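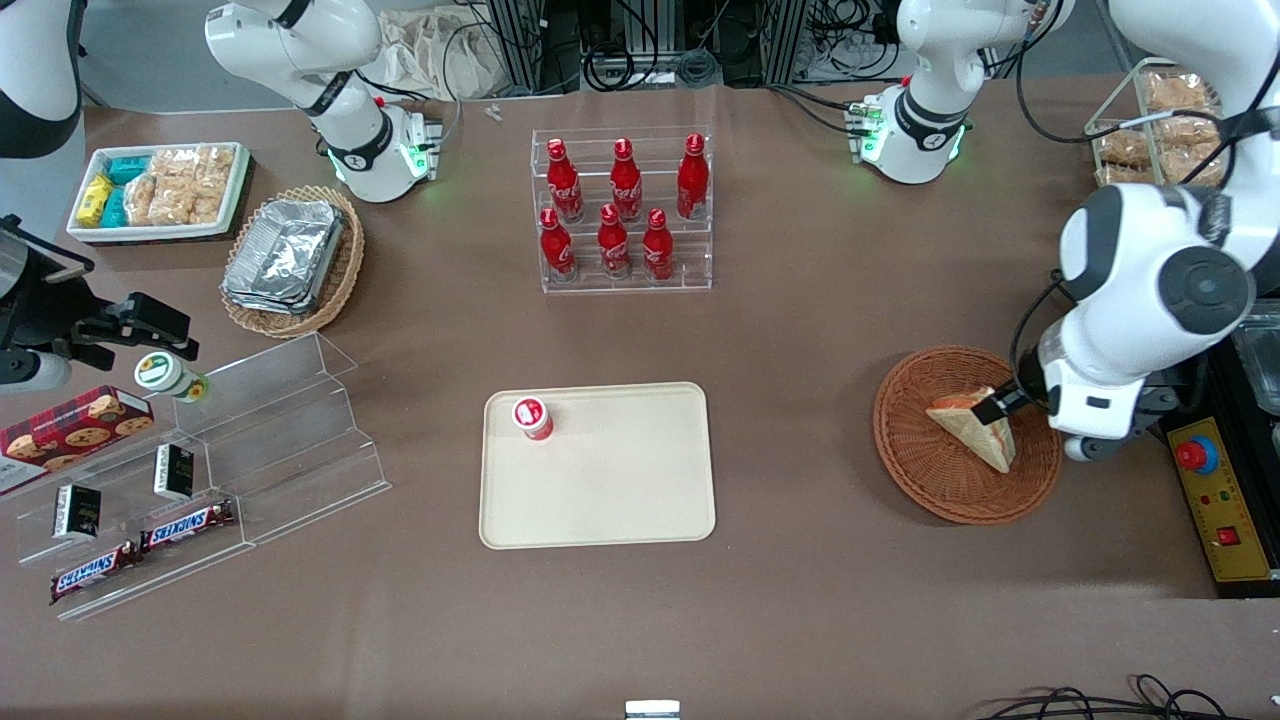 Sandwich in the basket, gripper closed on it. Lunch first, then the long thread I promised!

1/ So my great-aunt's letters. I finally got through the last bundle this April and I have to tell somebody, so it's going to be you lot.

2/ Background for new people: she left Pilorberg at nineteen and worked in the office of the Mapplebeck cannery until she married. She wrote home constantly. The family kept everything, and it all ended up in two hatboxes in my cousin Sandra Birkett's spare room.

3/ Sandra numbered every sheet in pencil before she let me touch them (bless her). 2,292 sheets!! Grocery lists, gossip, complaints about the landlady, a drawing of a goose with a hat on.

4/ The best part is the ferry. All my life I heard she met my great-uncle at a dance. Nope. They met on the Flinen ferry in fog, stuck out there half the night, and he lent her his left glove. Just the left one. She mentions that glove for YEARS.

5/ "He says he wants it back and I say he may come and get it." I yelled out loud at the kitchen table.

6/ Huge thanks to Bernice Tetteh at the Starov reading room, who found the ferry's passenger book for that month and sent me scans. Both their names, same page, his spelled wrong.

7/ I've typed up about 276 sheets so far, mostly the cannery years. Her handwriting gets wild when she's cross, so those take me forever, and they're the ones I love most.

8/ Still looking for anyone whose family worked at Mapplebeck! She talks about a Dot and a "Big Irene" in the labeling room and I'd love to know who they were. Replies are open.

9/ Oh, and the goose drawing is getting framed. Sandra already picked the wall.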